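Buying Automation – Unit 5 handout
Reading a product offer: the Evine simulation kit from Warkura

Prepared by Gonçalo Peixoto. Lab questions go to Salvador Baptista, who has the license keys and guards them.

Bring this handout to the session. Bring the vendor brochure too, the one with the man in the hard hat pointing at nothing.

1. What we are reviewing

Evine is a software kit for building and testing robot arm tasks in simulation. Warkura sells it to small manufacturers, food packers and teaching labs. You get a room, some furniture, a selection of objects, an arm with a gripper, and a way of writing tasks for the arm to carry out. Nothing is shipped to you except a license key and a great many emails.

The offer we have been sent comes in two parts. The first is the base kit, priced per seat. The second is a service called Falcão, under which Warkura's staff build a scene to match your own workplace and hand it over ready to run. The brochure treats these as one product. The price list does not. Keep that in mind when you get to section 4.

For the purposes of this unit, you are the person at a mid-sized food company who has been told to "look into robots." You have a modest budget and a boss who saw a video.

2. Terms you will need

Scene. Everything the simulated robot can bump into: floor, walls, table, objects, and other robots if there are any.

Task. An instruction with a test attached. "Put the slice on the plate" is an instruction. It becomes a task when someone has written down what counts as the slice being on the plate. Most arguments with vendors are about that second half.

Episode. One attempt at a task, from reset to finish. A finished episode can be a failed one. Read brochures with this in mind.

Seat. One named user on one machine. Evine seats can be moved between people, but only by writing to Warkura, who will answer when the mood takes them.

Parallel-jaw gripper. Two fingers that open and close. It is the cheapest sensible hand for an arm and the one Evine loads by default. Fine on boxes. Opinions differ on lunch.

Transfer. Whether something that works in simulation also works on a real arm in your real building. The word appears once in the brochure, in the footnotes.

3. What the offer says

I have copied out the claims we will be working with. They are shortened but I have not improved them.

Claim A. The library includes 105 ready-made objects, "from the kitchen to the warehouse."

Claim B. A trained user can build a new tabletop scene in 70 minutes.

Claim C. The kit can run 2000 episodes overnight on an ordinary office workstation.

Claim D. Scenes are "visually indistinguishable from reality."

Claim E. Evine "removes the risk from automation."

You will notice that A, B and C can be checked, D depends on who is looking, and E is a sentence. Vendors like to print them all in the same typeface.

On A: ask for the object list as a file, then go through it looking for the things you handle. A hundred kinds of cardboard box would satisfy the claim and do nothing for a company that packs fruit. Ask too how each object behaves. Does a soft thing bend? Does a round thing roll? An object that only looks right is a decoration with a file name.

On B: "trained user" is doing a lot of lifting. Ask how long the training takes and who pays for it. Salvador timed himself building a plain table with two objects on it. He would prefer I left the result out of a printed handout, so ask him.

On C: an overnight run is a fair thing to want. But find out what resets between episodes. If every episode starts with the same object in the same spot, you have bought a very patient way of doing one thing. The settings to ask about are object position, object angle, lighting, and which object is used.

On D: skip it. We will come back to appearances below.

On E: the risk is still there. It has been moved to a different month, usually the one after the invoice.

4. The price list, slowly

The base kit covers the scene editor, the object library and the task tools. It includes one arm model. Others are sold as add-ons, and the brochure pictures them freely without saying so.

Falcão is charged per scene. A scene, in the contract, means one room with one layout. Move the table and you have a new layout. Whether that makes a new scene is exactly the kind of question to settle in writing before you sign, and I have seen grown adults fail to do it.

Support comes from a separate firm, Clorent, under its own agreement. This is common and not sinister. It does mean that when the gripper falls through the table, Warkura may tell you it is a support matter and Clorent may tell you it is a product defect. Both will be very polite. Ask for one contact name who is obliged to pick up the phone.

Updates are free for the term of the license. Ask whether your old scenes still open after an update. Then ask again and watch the face of the person answering.

5. Looking at a scene like a buyer

People shown a simulation tend to say "wow, look at the floor." The floor is lovely. The floor is also the part your robot has the least to do with. A buyer should start at the point where the gripper meets the object and work outward, getting less interested along the way.

We will use a tabletop food scene for this part of the class. The objects are a good choice for our purposes: one thing flat and thin, one thing round, both on a plate with a rim. A great deal can go wrong in that small area. 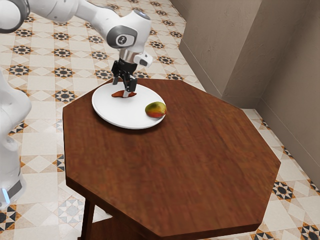

Figure 1. Tabletop food task: gripper over a slice on a plate, with a mango by the rim.

Start with the fingers. Their tips are just above the slice. From a still you cannot say whether the arm is coming in for the grasp or has just let go, and a brochure will happily print the same picture under either story. Ask to see the episode play from reset, without cuts.

Next, the slice. It is a low, irregular shape lying flat, with nothing standing up to pinch. How would two straight fingers pick it up? Is there enough room between the underside and the plate for a fingertip, or does the software let the fingers pass through a little and look the other way? Many simulators are generous about this. Real plates are not.

Then the mango, lying partly over the rim. What happens if the arm nudges the plate? A mango that stays put through a collision tells you the vendor has set friction very high, or has turned off something you were hoping to pay for.

The attachment on the side of the wrist has a lens-like opening. Find out from the vendor whether it is a working sensor in the software or part of the arm's outward appearance. If it is a camera, ask for its view of the same moment, and check how much of the slice it can see past the gripper.

Last, the empty part of the table. Most of the near side is clear. That is pleasant for the arm and unlike any packing table I have ever stood at. Ask the vendor to put some clutter there and run the task again while you wait. A good one will do it cheerfully. A nervous one will offer you a link.

6. In class

Work in pairs. One of you is the buyer and the other is Warkura. Swap halfway through, so that everyone gets a turn at being evasive.

Write a test for the slice task. Your starting instruction is "move the slice to the front of the table." Decide the following:

Where the front of the table begins.
Whether the slice may fold, drag or land upside down.
Whether touching the mango counts as a failure.
How long the arm is allowed to take.
What happens to an episode in which the slice ends up on the floor. (Last year's group voted to call this "partial success." They have a future in sales.)

Then hand your test to another pair and let them try to pass it in a way you would hate. If they can park the slice half over the edge and still score a success, your wording needs work. Revise it once. Don't revise it five times, or we will be here until October.

7. Written assignment

Write a one-page memo to your boss on the Evine offer. State what you would buy, what you would ask for first, and which of claims A to E you believe. Say whether the base kit alone would do or whether you need Falcão, and give your reason in terms of your own work. The brochure is not a source. You may quote it, in the spirit in which one quotes a horoscope.

Marks are given for specific questions. "Is it reliable?" will earn a small sigh in the margin. "Does the slice task still pass when the plate is turned and moved toward the edge?" will earn actual marks.

Memos that recommend buying nothing are welcome, but they have to say what you would do with the fruit in the meantime.

Due 3/15/24, on paper, in the tray outside the lab. Salvador empties it at noon and has no known weaknesses.

8. Before the lab

Install the trial version, open the tabletop template and run it once with the default settings. Then change the position of one object and run it again. Write down what the arm did both times, including anything embarrassing. Trial keys allow two sessions per person, and leaving the program open over lunch uses one of them.

If the installer asks whether you would like a call from a Warkura representative, the answer is no. The box comes already ticked.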